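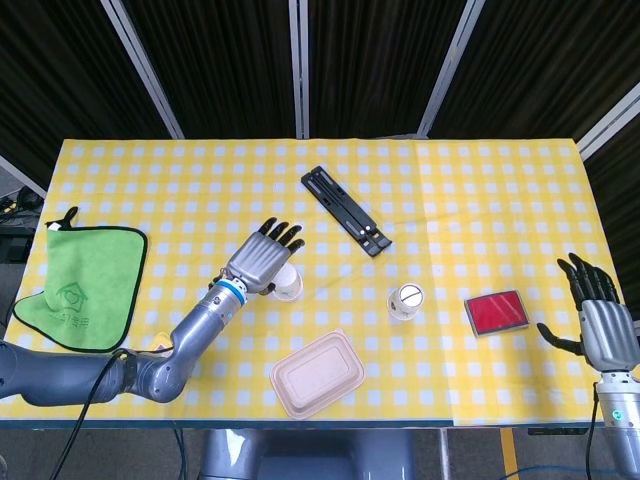

4. Laying out the table

The Widholm arms work over one table, and both hands should be able to reach most of it without the elbows meeting. Do this section after the arms are bolted down and before you run anything from the Skomska controller.

4.1 Put a cloth on the table. A checked one is fine. Pull it tight at the corners and press out the worst folds.

4.2 Set out your practice objects. Mix heights and weights: a paper cup, a round container with a lid, a molded pulp takeout box, an ink pad, a small towel. Keep them 50 mm apart or more for the first runs.

4.3 Stand the dark panels behind the table. Check that the posts do not touch the tabletop.

4.4 Route the arm cables down past the front edge. Leave enough slack for the elbow to open fully.

CAUTION: Keep the emergency stop within reach of the person at the keyboard. Keep your own hands off the table while the arms are powered.

4.5 Power on the left arm and wait for it to finish homing. Then power on the right arm.

4.6 In the Golport menu, choose Hands, then Close Slow. Set the grip limit to 2 N for paper cups. The factory setting is too strong for them.

4.7 Move each hand over an object and stop 50 mm above it. Save the position.

NOTE: If a hand drifts after you save, repeat 4.5 with the cloth smoothed and the cables clear of the wrist. Persistent drift is covered in section 7.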